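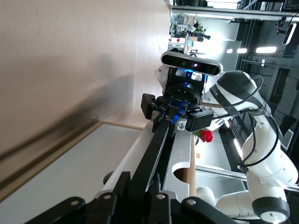
**To:** prurkwood-members
**Subject:** Re: Paint and trim for the meeting room

Replying to the whole list, as three people wrote to me separately with the same questions.

> On Sat 5 November, Zineb Mahrous wrote:
>
> Before anyone buys paint, can we settle what we are doing with the beige? I would like to keep the walls close to the color they are now. White shows every chair mark, and we already have the white tabletop to keep clean. I also want to know if the tan trim is staying. If it comes off, the wall behind it will need filling, and that adds a day.
>
> Also, who has the leftover can from June?

The trim stays. I priced new trim at Trokau and it came to 300 for the room before delivery, and I don't think we would notice the difference. It needs a wash with dish soap and a light sanding at the joints. Please don't paint over it.

On color, I agree with Zineb. The difficulty is that the beige reads pink in some light and closer to gray in shadow, so the paper cards are not much help. I brought home four cards from Shokri and changed my mind twice in one afternoon. I suggest we buy two sample pots and brush a square of each on the long wall, one near the window and one in the far corner. Leave them up for a week and look at them in the morning and again after the lights are on.

The June can is in my garage. It has a skin on top and I would not trust it for a full wall, but there is enough underneath to match against. Bimine will scan a dried sample if it is at least the size of a playing card. I can paint one on cardboard and drop it off.

Budget: we have 1000 set aside for the room, and that has to cover the paint, filler, rollers and the new blind. Shokri quoted 19 for each sample pot, which seems high to me. If anyone has an account somewhere cheaper, write back before I order.

Prep, for whoever can come:

- Move the chairs into the hall. The table can stay, with a sheet over it.
- Wash the walls from the bottom up and let them dry overnight.
- Tape along the top edge of the trim. Use the low-tack tape, as the ordinary kind pulled the finish off the door frame last time.
- Fill the picture-hook holes and sand them flush.

I still need one more stepladder and a second roller tray. Zineb, could you bring the long extension pole if you still have it?

I'll send out dates once the sample squares have had their week.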